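Mending clothes at home: notes for my talk at Havthorpe library
Slide 1. Say good evening, wait for the late people at the door. 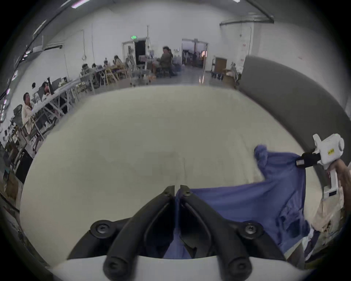
Xóchitl Bañuelos wrote to me after the last talk that mending is a fine hobby, but a new shirt costs less than her hour of work, so why should she sit with a needle? I read her letter aloud slowly. I don't laugh at it. She is right about the money, if we count only one shirt.

My reply: the first tear took me 90 minutes. Now a small one takes me as long as the kettle and one cup of tea. Ask the room who has a bag of clothes waiting to be repaired. Put up my own hand first.

Slide 2. Where clothes get weak. Elbows, the inside of the thigh, the pocket corners, under the arm. Tell them to hold the cloth against a window in daylight. If the light comes through in little dots, it is time to mend, before there is a hole. (In my first language we have one word for this thin place. In English I say "worn spot".)

Slide 3. The tools. One packet of needles, small scissors, thread in grey, navy and white. Grey thread disappears on more colours than people expect. Pass the Gurkora thread around and ask for it back, last time it went home with somebody.

Slide 4. The darn. Speak slower here. Start well outside the hole, in the strong cloth. Do not pull tight or the fabric will pucker. Leave a small loop at each turn, for shrinking in the wash. Show my green sock, also the ugly side.

Slide 5. When I give up. Stretched elastic, and cotton which tears again beside the repair. These become cleaning cloths. Keep the buttons!

If there is time: the story of my aunt's coat in Odoi, with the lining changed twice. Maximum two minutes, I always talk too long about the coat.

Questions. Somebody will ask about sewing machines. Say I have only used an old one and the neighbour's.

Last thing, the mending table is open on Tuesday from six, bring one item each, washed please.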